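Chapter 6
Small Jobs, Two Hands

Ask anyone who runs a house, or a shop for that matter, which jobs take up the day, and you will hear very little about heavy lifting. You will hear about finding things, sorting things, getting the one thing off the other thing, and putting it all back where it lives. This chapter is about those jobs, and about how far a machine with two arms has got with them. We begin with keys and key rings, which most of us have fought with at one time or another and lost a fingernail to.

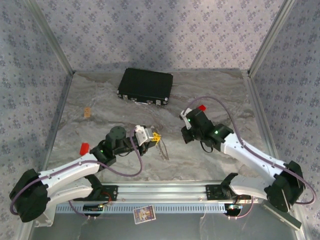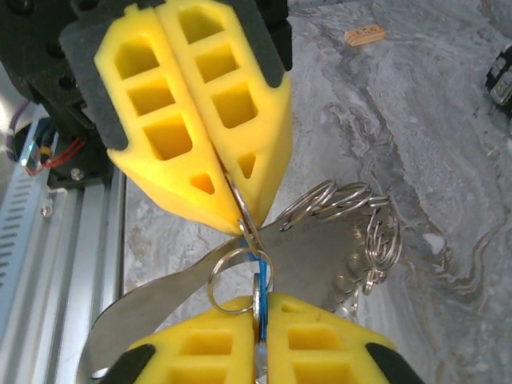
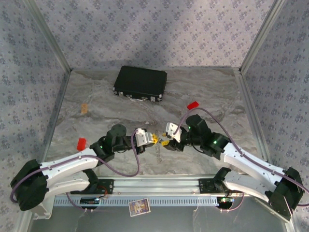
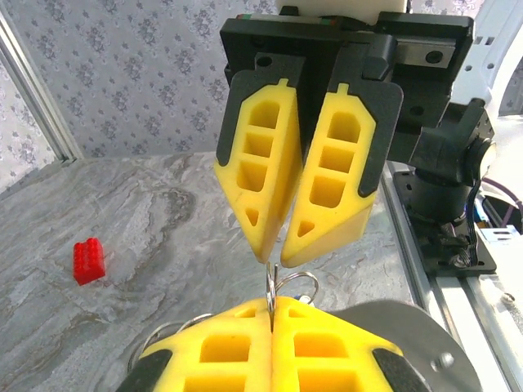

Two arms at one worktop, in views from further off and from close to the grippers.

When I first taught this course at Prerkcombe I used to open with the washing-up, thinking that everybody would have an opinion on it, and everybody did. The trouble was that the opinions were all about plates. A plate is a kindly sort of object. It is stiff, it is nearly the same shape as the plate below it, and if you pick it up by the rim it stays a plate. Students would go home believing that the hard part of housework was water. So I moved over to keys, and the conversations became a good deal more interesting, if rather slower!

Think for a moment about what your own hands do when you put a new key on a split ring. One hand holds the ring. The other hand (or a thumbnail, or a coin if you are sensible) pries the coil open. The key is slid into the gap, and then comes the part everyone forgets, where the key has to be walked all the way round the coil until it drops into the middle. All through this, the first hand is making little corrections. It turns the ring, it squeezes harder when the other hand pushes, it lets go a touch when something catches. You could not write down these corrections if I gave you the whole afternoon, and yet you have been making them since you were old enough to be trusted with a door key.

6.1 What we mean by a chore

We shall use the word chore in this book for any job that has three features. It is done often. It is done in a place that was set up for people. And the things in it are never in quite the same position twice. A bottling line fills bottles all day long, but every bottle arrives in the same spot facing the same way, so by our meaning that is a process and no chore at all. Emptying a shopping bag on to a kitchen table is a chore, and so is tidying the drawer under the till.

The difference matters a great deal to a machine. For a process, you may tell the machine where to go. For a chore, the machine has to find out where to go, and it has to keep finding out as it works, for the very act of picking one thing up tends to move the thing beside it. Anyone who has pulled one key ring out of a bowl and brought four others along with it will know what I mean.

6.2 Why two arms?

Students often ask whether one good arm would do. For some jobs it would. One arm can lift a block from one side of a table and set it down on the other, and it can do so all night without complaint. But a great many small jobs need something to be held still while something else is done to it. You can get by with a vice or a clamp on a workbench, and shops have done so for centuries -- my grandfather opened paint tins that way -- but a clamp holds one thing in one position, and has to be told when to let go. A second hand holds whatever you like, at whatever angle suits, and can change its mind.

The price of the second arm is that there are now two of everything to go wrong. The arms share one space and must not knock into each other. Each has its own idea of where the table is, and if those ideas differ even by a little, the two sets of fingers will meet in slightly the wrong place. When one passes something to the other there is a moment when both are holding it, and in that moment any disagreement between them goes straight into the object. With a sponge this hardly matters. With a thin piece of metal it matters very much.

There is a fair amount to be said for soft fingers here. A finger that gives a little will forgive a small mistake, just as the pad of your own fingertip does. It spreads its grip over an odd shape and is less likely to send a key skidding across the table. On the other hand (if you will pardon the phrase) a soft finger is poor at prying, and it may hide from the machine exactly how the object is sitting. Most designers settle on some sort of compromise, and we shall look at several in the second half of the chapter.

6.3 A count from a workshop

Bhavana Unnithan, who ran the small-parts benches at Vollent for many years before she took up teaching, once kept a notebook of every separate hand job that came across one bench in March. She wrote down 405 of them. What struck her on reading it back was how few were the jobs she would have named if you had asked her what the bench was for. There was the fitting and the fastening, to be sure, but there was page after page of turning a part the right way up, untangling, peeling a label, holding something for someone else, and hunting for whatever had rolled behind the tray.

Her reading of it, which I have come round to, is that people judge a machine by the named jobs and then are let down by the unnamed ones. A machine may be bought to fit a part, and do it very nicely, and still need a person standing next to it to hand it each part the right way up. The person has not been freed from the chore. They have been given the dullest slice of it.

Keep that notebook in mind when you read claims about what a machine can do. Ask what was on the table before the work started, and who put it there. Ask whether the thing was done once or 300 times, and whether it was started from the same arrangement each time. Ask what happened on the tries that went badly, and whether the machine noticed.

6.4 So, can they do it yet?

My own answer, for what it is worth, is "some of it, on a good day, at a patient pace". Picking up single, solid things from an uncluttered surface is in decent shape. Passing a thing from one hand to the other can be done well when the thing is a helpful shape. Jobs with bunches, loops, ribbons and anything that dangles are still awkward, for the plain reason that the object changes shape while you are working on it. Jobs in which a good deal of force has to be used very precisely, like opening a stiff ring, are awkward in another way, and we shall give them a section to themselves.

I would ask you not to be too gloomy about this, nor too excited. A job that seems out of reach often turns out to be three or four smaller jobs, of which all but one can be done already, and it is well worth knowing which one is the sticking point. That is the habit I should most like you to carry away from the coming pages.

Before you read on

Choose a small job that you do at home or at work using both hands. Do it slowly, twice, and write down what each hand is doing at every step, including the steps where one hand seems to be doing nothing. Then do the job again wearing thick gloves, and mark the steps that became harder. Keep your notes somewhere safe, as you will need them again for the exercise at the end of section 6.7.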